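Household Textiles and Daily Care
Handout for Session 2, Tuesday, February 19, 2019
Prepared by Ngan-ling Yip

Please read this handout before the class. I wrote it in simple words so that everybody can follow, also those who take the course in their second language, as I teach it in mine.

Where we stopped last time

In the first session we spoke about fibers and yarns. Please remember that fiber and fabric are two different words. Cotton is a fiber. Jersey, denim and satin are fabrics, and each one can be made from cotton or from something else. Several students mixed these in the short homework, so I repeat it.

Woven and knitted

A woven fabric has two sets of yarn which cross each other. The long ones are called the warp, and the ones going from side to side are the weft. Such a fabric stretches very little along the yarns, but it stretches on the diagonal, which we call the bias. Take a cotton handkerchief and pull it both ways, and you will feel the difference at once.

A knitted fabric is made of loops. The loops open when you pull and close when you let go -- this is why a T-shirt passes over the head without buttons. It is also why a heavy knit becomes longer if it hangs wet on a line.

Dyes and color loss

Dark fabrics often carry some dye which is not well fixed. In the first washes this dye goes into the water and can settle on lighter pieces. The risk is higher with warm water, long soaking and new items. Wing-sze Tu will bring the test strips from the Uslow laundry course, and we will do a rub test in class: a damp white cloth, ten strokes, moderate pressure. Write down the result before you wash anything.

Old dye loss is a different problem. Sunlight breaks the color slowly, and no washing product will bring it back. Curtains show this well, because the folds keep the first color and the outer parts become pale.

Water and detergent

Hard water contains calcium and magnesium. These make soap less effective and leave a gray film. Modern detergents manage better, but you may still need a larger dose. Read the table on the package and find your own water hardness there. More detergent than the table says will not clean more, and the rest stays in the cloth and makes it stiff.

Sorting and folding

Sort by color first, then by weight of fabric, then by temperature on the label. White and black should be separated already in the basket. After drying, lay the large pieces flat on a table and smooth them with the hand before the first fold. A fold made over a wrinkle will press the wrinkle in. 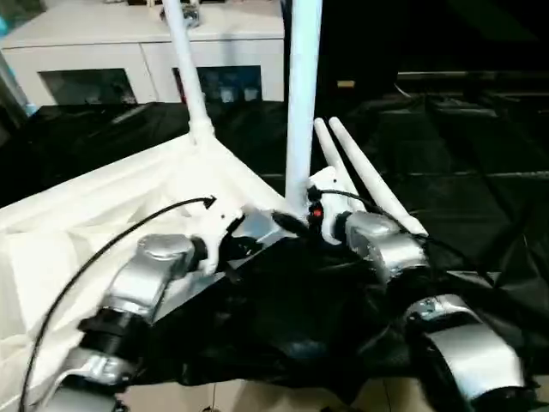

Storage

Put textiles away only when they are fully dry. Cotton that feels cool to the hand often still holds some water -- wait another hour. Wool should be clean before the summer, as moths prefer wool with traces of food or skin. Do not use plastic bags for long storage. An old pillowcase is good enough.

For next session

Read the Prudholm booklet, the chapter on care labels. Bring one garment with a label you cannot understand. We meet in room 346, and the door on the Chu side stays open until the class begins.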